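Faretti Packing Services
Staff Guides: Automation

How to Prepare for and Complete a Demonstration Shift

Applies to: all packing and sorting staff at the Clollel site
Last revised: 28 Mar 2022

Purpose

The Flasent sorting line learns its picking motions from employees. During a demonstration shift, a member of staff performs ordinary sorting tasks with a pair of hand-held grippers, and the recorded motions are used to train the robot arms. This guide explains how to prepare for the shift, how to carry out the work, and how your regular duties are affected.

Before the shift

1. Confirm with your shift lead that your place on the line is covered. Demonstration work is paid at your normal rate and counts as regular hours.
2. Read and sign the recording consent form. You may withdraw consent at any time by notifying the site office in writing.
3. Remove rings, watches and bracelets. Long sleeves are permitted if the cuffs fit closely.
4. Check that both grippers open and close fully. Report a stiff trigger before you begin.

Carrying out the task

5. Stand at the table with one gripper in each hand. Keep the cables clear of the bin and of your wrists.
6. Wait for the start tone. Pick up one item, move it over the bin and release it inside. Do not throw or drop items from a height.
7. Work at the speed you would use on the line. Recordings made too quickly are difficult for the system to follow.
8. If you miss an item, try again without stopping. Corrections are kept and are useful in training.
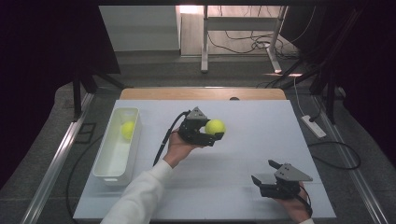 Will my mistakes during a demonstration be used to assess my performance?

Recordings are used only to train the sorting system. Supervisors do not receive them, and they form no part of your annual review.

9. Rest for 5 minutes after every 15 minutes of recording. Place the grippers on the table during breaks.
10. At the end of the shift, enter the number of completed runs in the log. The current target for the whole site is 2000 runs by December.

After the shift

Return to your usual station at the start of your next scheduled shift. Report any soreness in the hands or wrists to the site office within 24 hours.

Changes to your role

As the arms take over repeated picking, staff will move to inspection, restocking and line support. Training for these positions is given during working hours. Requests for a particular position should be made on the Phùng transfer form, available from the site office.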